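Fellen Desk Tidying Set

README, version 5
Last change: 2020-07-12
Maintained by Loukia Athanasiadis. Questions about the labels go to Liam Ní Mhurchú.

What is inside

Fellen is a collection of short recordings about keeping an office desk in order. The activities are simple ones: putting flat things away, standing cards and folders upright, moving a plant to a better place, clearing the surface before the end of work. We made it because the collections we could find were mostly of kitchens, and an office desk has different problems. Many things on it are thin, and thin things are difficult to pick up from a smooth surface.

The set contains 1454 recordings. Of these, 363 are only about flat items (cards, thin boards, dividers, sheet covers). The others are mixed.

Folders

desk_flat: cards, boards, dividers and other flat items
desk_plants: pots and small vases, with or without flowers
desk_cables: chargers and leads, and guiding them through the hole in the desk
desk_mixed: more than one activity in the same recording
notes: one text file for each desk, written by the person who arranged it

The desks

We used desks in two buildings, Drilen and Oncombe. The desks in Drilen have a white top and a round cable hole with a cover. In Oncombe the tops are darker and some of them have old marks from cups. We did not clean these marks away, and they are mentioned in the notes.

Each desk was arranged before the work started. The arranger put the flat items in one part of the surface and the things that should stay in another part. Plants usually belong to the second group. If a plant should be moved, the notes say so in the first line.

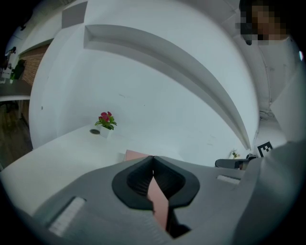 For flat items we use the word "panel" when the thing is stiff and "sheet" when it bends under its own weight. In the first versions we wrote "card" for both, and this made confusion when two items of the same color were on one desk. Please use the new words if you send corrections. The old word is still found in 81 files from December, which are waiting for Liam to check them.

Labels

Every recording has a short sentence that says what should be done, for example "stand the pink panel against the wall" or "put the blue sheet under the folder". The sentence is always written before the work and is not changed later, also if the result was different. The result is written in a separate field with one of these words:

done
partly
dropped
stopped

"Partly" is used when the item arrived at the correct place but is lying instead of standing, or the opposite. Two people read every label. When they did not agree, we kept both words with a slash between them.

Colors

The names of colors are everyday names. Salmon, rose and light red are all written "pink". Gray and silver are kept apart. We know that the light in Drilen makes white desks look a little yellow in the afternoon, and we did not correct it.

Known problems

The notes for two Oncombe desks were exchanged by mistake in version 4. This is repaired now, but if you downloaded earlier you should take the notes folder again.

The folder desk_cables is small and most of its recordings come from the same desk. I would not use it alone.

Some sentences say "left" from the side of the chair, and some from the side of the wall. We are correcting them step by step. The field "side" tells which one is meant, if it is filled.

How to use and cite

You can use the set for study and teaching. Please write the name Fellen and the version number. The folder structure was first planned by the Sembiring project, so please mention them too if you keep the same structure.

Corrections are welcome. Send the file name, the old sentence and your new sentence, one correction per line.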